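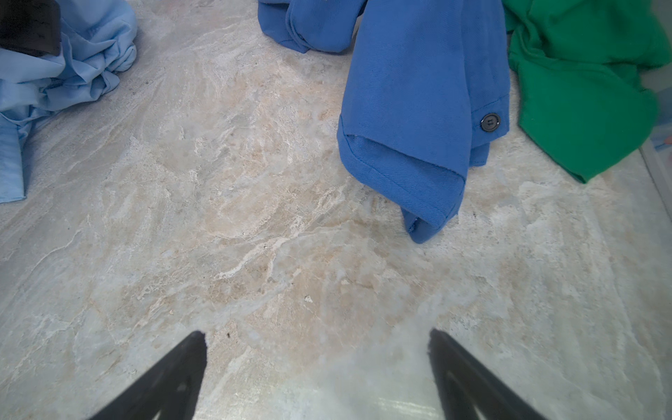
So I've had the Hurnis gripper kit for most of a month now, and I keep getting the same question from people who saw me mention it: is it worth the money if you just want to mess around with laundry at home? Short answer, yes, mostly, with some grumbling. Long answer, keep reading (and get a snack, I go on a bit).

First, what you get. Hurnis sells the gripper as an add-on for small tabletop arms. In the box there's the two-finger gripper itself, a little camera that sits at the wrist, a bag of screws in three lengths, a cable that's a touch too short, and a printed booklet. I have mine on a Boiko arm, which I bought used last year and love more than I should. The kit is made to fit it, and it does fit it, but plan on an evening. The booklet tells you to put the camera on last. Put it on first! Once the gripper is in the way you need the fingers of a very small child to get at the back two screws.

I ordered through the Fovcombe shop because they throw in remote setup, where somebody walks you through calibration on a call. I nearly skipped it. I'm glad I didn't, as I had the wrist turned the wrong way and would have spent the whole weekend blaming the software.

Okay, clothes. I picked clothes because that's the chore I hate, and also because cloth is mean to robots. A block is the same block every time you look at it. A shirt is a new shape every single time you put it down. My test was as plain as I could make it: pile on the counter, arm reaches in, picks one piece, moves it to the side. No folding. The company talks about folding a lot on the product page and I'd gently suggest you ignore that part for now.

Thick stuff it likes. Anything in twill with a proper hem or a cuff gives the fingers an edge to close on, and once it has an edge it hangs on tight. Sleeves are great. Collars are pretty good. Thin slippery shirts are where I started talking to myself. The fingers come together, the cloth slides out from between them, and the arm carries nothing at all across the counter very proudly and lets go of it at the other end.

What helped was the grip setting. It runs from gentle to firm, and the default is way too gentle for fabric. I bumped it up two steps and had a much better September than I was heading for. I did get a faint pinch mark on one thin shirt, so go easy with anything you care about.

The other thing that matters is what's under the clothes. My counter is polished stone with a lot of pattern in it, and the stock software had opinions about that. Its "find the cloth" mode kept picking out streaks in the stone and going after them. Bright light bouncing off the surface made it worse. I turned on the mode that learns your background, where you show it the bare counter first, and that calmed it down a lot.

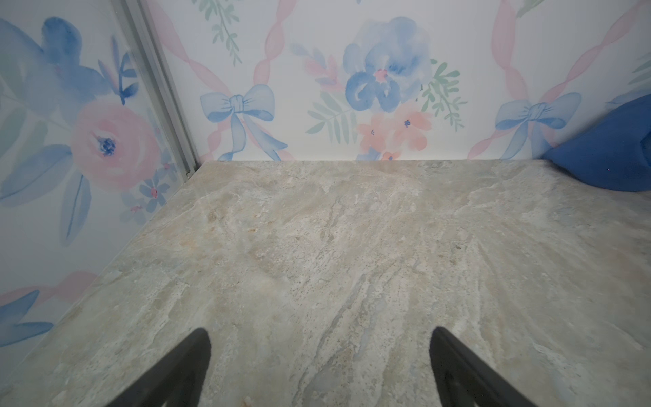 You do have to redo that step if you move the arm, even a little. It isn't hard, just one of those things you forget and then wonder why everything went silly. Busy walls can throw it off too, so I'd include whatever is behind the counter when you show it the background. I'd love a button for it on the gripper itself. If anyone from Hurnis reads tiny blogs, please, a button!

Money talk. The kit was 1,000 dollars, and with the arm I'm in for 2,000 total, because I got lucky on the used price. For a hobby that's a lot, and I won't pretend otherwise. I looked at the Flanness one too, which is cheaper, but it comes without a wrist camera and you have to sort that out yourself. If you already have a camera you like, go look at it. I wanted the thing that came in one box.

Stuff I like: it's quiet, the fingertips swap out without tools, and support wrote back the same day both times I emailed. Stuff I don't: that cable, the booklet order, and an app that logs you out whenever it feels like it (usually with a sleeve in midair).

Next up I want to try towels, and then maybe one very simple fold, a dish cloth in half. I'll post the settings I end up with once they stop changing every night. If you have the same arm and got thin shirts working, leave me a comment and tell me what you set the grip to.

Posted October 24, 2020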